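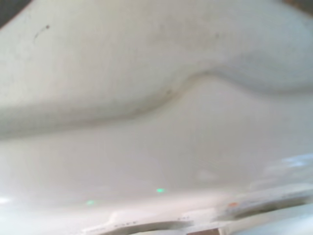

Chaperone sign-up: orientation now required before December trip?

Parents & Guardians board, Pristham Elementary

mitra_salehi
Posted 5th October
Got the email saying everyone going on the Cotano museum trip has to sit through an evening orientation first. I chaperoned twice last year on a signed form and a copy of my license. What changed? The email doesn't say who decided it or what it covers.

twokidsonevan
It covers head counts, bathroom rules and who to call. 59 slides. I went to the first session and could have read it at home in 11 minutes.

Merja Miettinen
I'm room parent for fourth grade, so some of this came through me. The slides are long, I agree. But last spring a group got left at the wrong entrance and the two adults with them didn't have the office number. I'd take the dull evening.

mitra_salehi
Did those two adults skip something, or did they just never get handed the number? Print it on the name tags. You don't need a meeting for that.

oakst_dad
^ this. Also it starts at 5:30, and I get off at 6. So I'm out, and so is every parent on my shift. Then in December we'll get the email begging for drivers.

Merja Miettinen
There's a makeup session in the library, but it's capped at 30. I asked for an online version and was told "under review."

twokidsonevan
It was under review last year too.

lappalainen_k
I'll disagree with most of you. My son has an allergy plan and I want the adult in his group to have heard it out loud from the nurse. She was there for ours and took questions.

mitra_salehi
Fair, and I'd show up for the nurse. Was she on the agenda? Mine just says "general expectations."

lappalainen_k
No, she wasn't listed. She came in near the end.

oakst_dad
So the useful part isn't on the agenda. Great.

Merja Miettinen
I'll ask the office if she's coming to the makeup one and post what they tell me. Forms still go in the front office box either way.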